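Whiteboard im Büro: ein Stift, ein Streifen Klebeband

Seit November hängt bei uns in der Kundeseck wieder ein richtiges Whiteboard, und seitdem verschwinden die Stifte. Nachgekauft habe ich schon einmal, elf Stück, und am Donnerstag lag noch ein einziger da. Negin Rashti meinte, wir sollten sie anbinden wie die Kugelschreiber bei der Bank. Ich wollte es einfacher. 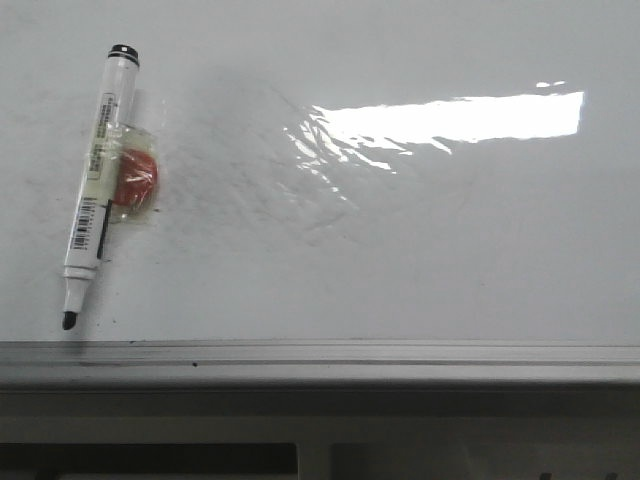

Weißer Stift mit schwarzer Keilspitze, rotes Ding, Klarsichtfolie.

Die Idee ist schnell erklärt: etwas kleines Rundes seitlich an den Stift, durchsichtiges Band darum, fertig. Mit einem Magneten sollte das auch ohne Halter gehen. Einen Halter von Idwood hatte ich mir angesehen, aber 89 Euro gebe ich für ein Stück Blech nicht aus. 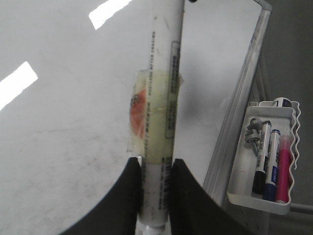 Rundbrief Kundeseck — Ausgabe 11, S. 3

Beim Band habe ich genommen, was in der Schublade war. Es ist leicht gelblich und wirft Falten, schön sieht das nicht aus. Der Aufdruck am Stift schimmert noch durch, und der Strichcode ist frei geblieben. Das hilft beim Nachbestellen, weil ich mir die Sorte nie merke.

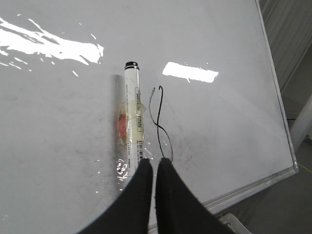
Ehsan Ghorbani fragte gleich, ob das Band beim Schreiben stört. Ich fasse weiter vorne an, mich stört es nicht. Wer den Stift in der Mitte hält, spürt die Kante — da müsste man sauberer wickeln, als ich es kann.

Die Tafel selbst hätte auch mal wieder eine Reinigung nötig. Trocken abwischen reicht bei den alten Schlieren nicht, man sieht noch Reste von früheren Notizen.

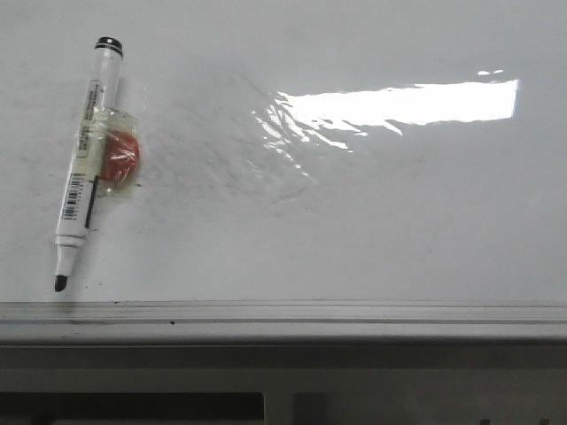 Stift auf der Tafel, Spitze nach unten, mit alten Wischspuren daneben.

Den Reiniger von Hastov gibt es mit 300 ml, der steht auf der Liste. Kappen bestelle ich keine extra.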